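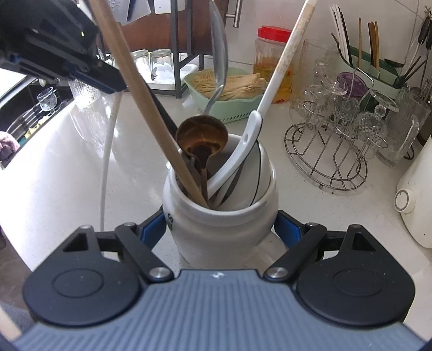
Drinking glasses go cloudy and smell stale after storage

Kernetti
Well water, tested at 26 grains per gallon. House dates from 2000 and has no softener. I wash glasses by hand, dry them with a cotton towel and store them rim down on a tray in an open shelf unit next to the counter. Two problems:

The glass is hazy again within a week of being cleaned. There is also a stale smell inside any glass that has not been used for a few days. The smell goes away with a rinse. The haze does not.

I have tried more detergent and hotter water. More detergent made the haze worse. Is this one problem or two, and is there a fix short of installing a softener? Photo of the current storage further down.

Lallia
Two problems.

Haze first. At that hardness, any water left on the glass leaves calcium carbonate when it dries. Hand soap made from true soap also reacts with calcium and leaves a film, so check whether your product is soap or synthetic detergent. Test one glass: stand it in plain white vinegar for 10 minutes, rinse and dry. If it comes out clear, the haze is mineral. If nothing changes, it may be etching, and etching is permanent.

For mineral haze, dissolve a tablespoon of citric acid in 1000 ml of warm water, soak the glasses, then rinse. Do not mix it with bleach. After that, use a final rinse of distilled water and dry right away. A gallon goes a long way if you pour it from glass to glass.

The smell is trapped humidity. A glass set rim down on a flat tray is close to sealed. If it goes on slightly damp, it stays damp. Put a ridged mat or a wire rack under the rims. 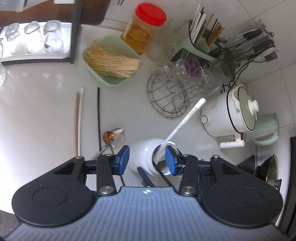
Tray with the glasses, upper left.

Vosier
Just store them right side up. Mine have been that way for years, no smell. Dust is not an issue if you use them.

Gashaw
Agree with Lallia on the test. Two additions. Cotton towels washed with fabric softener leave a film of their own, and vinegar will not remove it. Dish detergent will. Also wash the tray itself. Old residue on it can hold an odor, and the glass picks that up at the rim. Let the tray dry fully before anything goes back on it.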